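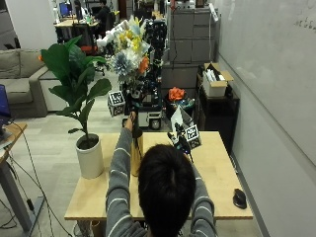
Skedetti, a company from Wultbridge that builds software for two-armed robots, has started to teach its machines flower arranging, and the teaching is done by people with their own two hands. The person who demonstrates holds one black device in each hand and works with them over an ordinary office table. On each device there is a white cube with a black square pattern, and from these cubes the software calculates where the hands are and how they are turned. The flowers are artificial, yellow, pale blue, white and orange, and they go in a tall gold-colored vase. The company announced the work on May 12, 2021, together with a first set of 600 recorded demonstrations.

Until last October, Skedetti used remote control for all its recordings. An operator sat at a desk, moved two small control arms, and the big arms followed. This method gives very exact data, says Iida Kettunen, who leads the demonstration team, but it is slow and tiring. With flowers it was especially difficult. The operator could not feel when a stem touched the rim of the vase, and pushed it until it was bent.

"With the control arms I needed almost four minutes for one stem, and then I had to rest my shoulders," Kettunen says. "With the handheld devices I feel the stem. If it is stuck, I know it at once and I turn my wrist a little. I want the robot to learn this small turn."

The handheld devices have the same two fingers at the tip as the robot has, so a grasp made by a person can be repeated by the machine without much correction. The devices were designed in Wultbridge, and the finger parts are made by Goossens, a small workshop in the same town. One pair weighs 700 grams. Kettunen's team asked for a lighter version already, and Goossens is expected to deliver it before the summer holidays.

A demonstration is short. The person picks up one stem, brings it above the vase, finds a free place between the other stems and lets it down. Sometimes the second hand must hold the bouquet to one side. Then the recording is stopped and marked as good or bad. Of the first 600 demonstrations, 133 were marked as bad, mostly because the cubes were turned away from the camera or one hand was covering the other. These recordings are kept in a separate folder and are not used for training at the moment.

The large number of hidden cubes was a surprise for the team. Mayuree Yimyam, the engineer responsible for the tracking, explains that a tall bouquet is a bad neighbor for this kind of system. Flowers stand higher than the hands for a big part of the movement, and people naturally reach around them. Her group has now written a short guide for new demonstrators. It asks them to keep the elbows high, to move in calm curves and to look for the green light on the tracking screen before they open the fingers.

"We don't want to tell people too much how to move," Yimyam says. "If everybody moves like a robot, then the robot learns nothing from a person. But the camera must see the cube, this is physics and we cannot discuss with it."

Remote control is not abandoned. Skedetti continues to use it for the last part of the training, when the robot already knows the task more or less and makes mistakes only in certain moments. An operator watches the arms, takes over when a stem is going in the wrong direction, corrects it and gives the control back. These corrections are recorded too. According to Yimyam, a few dozen of them can help more than a full day of new demonstrations, but only when the robot has first learned the basic movement from the handheld recordings.

The results are modest for now. In internal tests the robot places a single stem in a half-full vase in about two of three attempts. In a full vase it fails more often than it succeeds, and it has not yet tried real flowers, which are softer and break easily. The company also did not try glass vases, where reflections can confuse the cameras on the robot's wrists.

The first possible customer is Jakier, a wholesaler that prepares bouquets for hotels and offices. Jakier does not plan to give the whole bouquet to a machine. Its interest is in the filling work, when the same green stems must be put in many vases before a florist adds the flowers and finishes the arrangement. The two companies agreed on a trial with one robot, which should start in October at Jakier's packing hall if the tests with real stems go well.

Before that, Skedetti wants to reach 3000 good demonstrations and to include vases of different heights. The team is also looking for people outside the company to do some of the recordings - florists are preferred, but experience is not required. One session lasts two hours with a break in the middle, and the training on the devices is given on the same day. Those interested can write to the Skedetti office in Wultbridge.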